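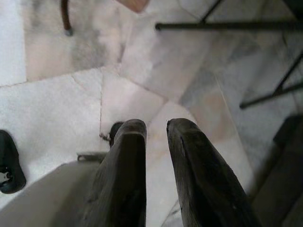 Wrist camera view, dark fingers over the tile floor.

Gistex wrist camera trial, floor set

1,306 stills from the wrist camera, recorded while comparing two finger sets on the same arm: Ulow (tapered) and Trurnton (flat pad). Floor-level views only. The bench set is in a separate archive.

Contents
stills/ colour JPEGs, one folder per run
runs.csv run number, finger set, camera tilt, operator initials
notes.txt operator remarks, unedited

There are 77 runs. Camera tilt was changed after run 3, so leave the first three out of any comparison between finger sets.

Known issues
Focus is fixed. Objects near the lens come out blurred.
Fingertips show scratches and dust marks. Wear was not labelled.
Grey veining in the marble confuses the Pangaribuan edge detector at default settings. Raise the threshold before judging either finger set by its output.

Licence: non-commercial use. Send corrections to Sixten Engebretsen.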